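Do I need a drawer for that?

March 14, 2018

My sister sent me another article about decluttering, the 4th since New Year's, and this one had a number in the headline. The average bathroom, it said, holds 143 items. Average where? Counted by whom? Does a box of cotton swabs count as one thing or as 206 things? The article didn't say, and I have my doubts that anybody went into bathrooms with a clipboard.

I should admit that I read the whole thing. I read all of these. I'm exactly the person they're written for, because I have a hall closet I open with one foot braced against the door, and I would dearly like somebody to fix it for the price of a paperback. What I've come to doubt is that the people writing have any idea what is in the closet or how it got there.

Take the rule that you should throw out anything you haven't used in a year. I haven't used my fire extinguisher in nine years. I haven't used the big roasting pan since the Thanksgiving before last, and when I need it again I'll need it very much. The rule works fine for sweaters and falls apart the minute you leave the bedroom. The usual answer is that of course you should use common sense, and at that point I wonder what I needed the rule for.

Then there's the container business. Every method I've tried gets around, sooner or later, to telling me to buy containers. I was told I owned too much, and the cure was to own more, in clear plastic, with lids. Last April I went along with it and ordered a set of drawer inserts called Zumen, two sizes, which arrived with a fold-out chart showing what a drawer ought to look like. My drawer is an inch and a quarter too shallow. The inserts are in the hall closet now. I think about them whenever my foot is against the door.

What I do instead is lazy, and I don't claim it's a system. I take a box that something else came in, put a few things from one shelf into it, and leave it somewhere I have to walk past. If I go and get something out of the box, it stays in the house. After a couple of weeks I look at what's left and try to be strict. Small stuff is where this helps most, the tubes and bottles and gadgets that are each too little to bother deciding about.
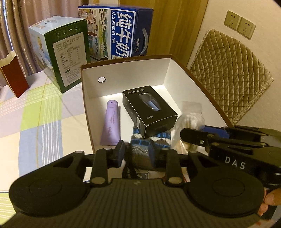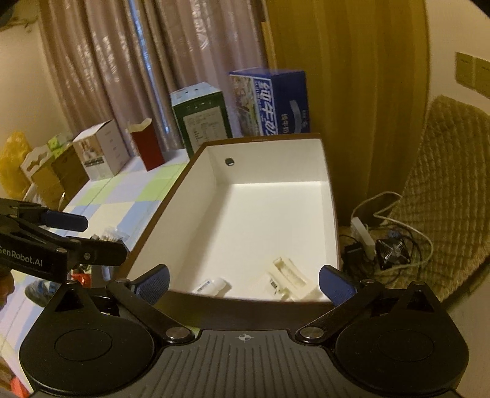 Marianna Zawadzka wrote in after my last post on this to say that the box only moves the problem from a shelf to the floor, and that she has had one sitting by her back door in Ollcombe long enough for the dog to treat it as furniture. She thinks the only thing that has ever worked for her is moving house, which she has done twice, and she doesn't recommend it.

I think she's mostly right. The box doesn't decide anything. All it does is take away the comfort of a closed door, and a person can get used to an open box as easily as to anything else. I've stepped over one for a month and stopped seeing it by the second week. I'd only say that moving house costs more.

Where I part ways with the experts for good is on the feelings. I'm told I hold on to things because of fear, or grief, or some trouble with my mother. Maybe some people do. I hold on to a half bottle of lotion because it's half a bottle of lotion and I paid for it. I kept the manual for a Gallik toaster for years after the toaster went, and I've looked inside myself for the wound and found nothing there except that the manual was flat and took up no room.

Ryszard Jabłońska lent me a book that goes the other way and says clutter is a sign of a creative mind. I don't trust that one either — it flatters everybody who would buy it, and the two most creative people I know have very clean kitchens. I gave it back the same week so it wouldn't end up in the closet.

The before-and-after pictures in these books bother me too. The after is always shot in morning light, with a plant. I'd pay real money for a third picture taken six months later, at suppertime, with the mail on the counter. I've never seen one in print. I asked at Amato, the shop on the corner that sells the containers, whether people come back happy or come back for more containers, and was told that mostly they come back for lids.

So the closet is as it was. I got rid of a bag of dried-up pens, an umbrella that opened on one side only, and three phone chargers that fit no phone in this house. The toaster manual has gone too. My sister says the next article is about the garage, and she's already sent me the link.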